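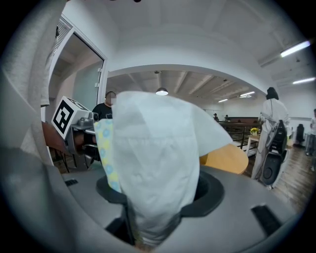 How many packs of facial tissues should be ordered for a table area?
One soft pack per table is sufficient for most dining and waiting areas, with one further pack held in reserve for every six tables.

Helora Facial Tissues, Soft Pack
Supplied by Drolwood Hospitality Supplies
Item 153

Helora facial tissues are intended for tabletop use in cafes, reception areas, reading rooms and guest lounges. Tissues are interfolded and are drawn singly through the opening in the top of the pack. The product is unscented and contains no lotion.

Packs may be set directly on the table or placed in a small tray. Trays are not included and should be ordered separately from the Etar tableware range.
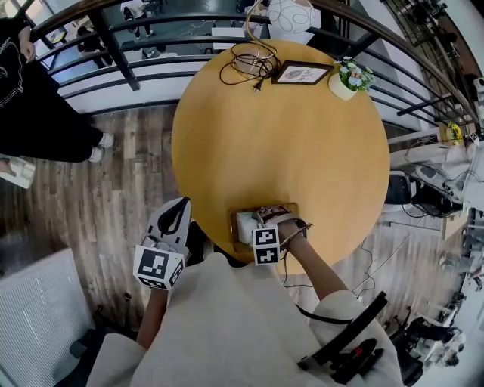 Round wooden table with small tray, potted artificial flowers and framed sign.

Ordering information
Packs per carton: 30
Minimum order: 6 cartons
Orders of more than 12 cartons are delivered on a pallet. Customers without a loading area should state this when the order is placed.

Storage and use
Store in a dry place, away from direct heat. Keep tissues clear of candles and other open flames. Do not flush. Used tissues should be placed in general waste.

Returns
Unopened cartons are accepted in their original outer wrapping. Part cartons cannot be credited. Customers transferring from the Hellström account should quote their former account number on the first order.

Product inquiries: Nisha Dwivedi, Table and Guest Supplies
Page revised 2025-02-19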